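Scoring Pouch Trials by Subtask

This page covers how we score the pencil pouch task on the two-arm table at Tatstead. Use the same steps if you are adding trials to the August set.

Start by splitting the task into stages: reach, hold the pouch, work the zipper, place a pen. Give each stage its own mark. A single pass or fail hides too much.

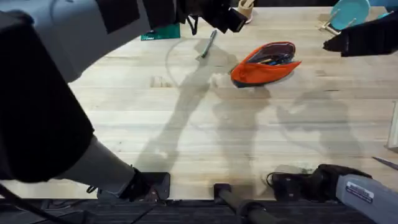 Open the fixed view first and write down the state of the pouch at the start of the trial. Loretta Tillman's sheet has a column for this. Use "open", "partly open" or "closed" and leave the notes field for anything else.

Next, load the wrist view and step through it 20 frames at a time. Mark the first frame where a finger touches fabric. 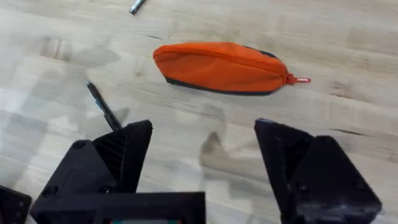 If the contact frame is unclear, go back to the fixed view and match the timestamps. Have 2 people score every trial separately, then compare.

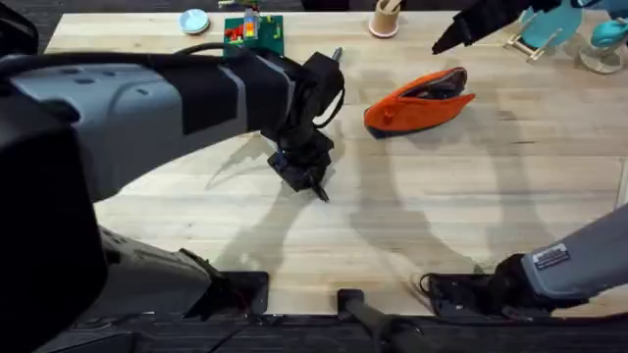
Trials with different marks go to a third scorer. Save the final sheet under the Plillulham folder and rerun the summary script on Monday.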